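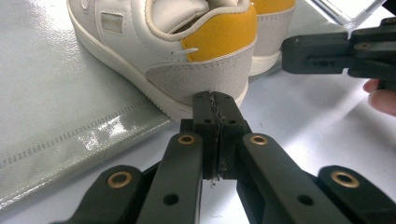 ## Perception and control check: shoe pair task

Reviewed by Kanini Lema, Tralosari bench

- [x] Both shoes on the white tabletop. Matching pair, heels toward the view.
- [x] Control loop holds 50 Hz with both grippers active.
- [ ] Gripping strip in good order. Comment: frayed, loose fibers below the fingertips - replace.
- [ ] Pouch mask checked. Comment: glare on the glossy surface; rerun segmentation in Nadeo.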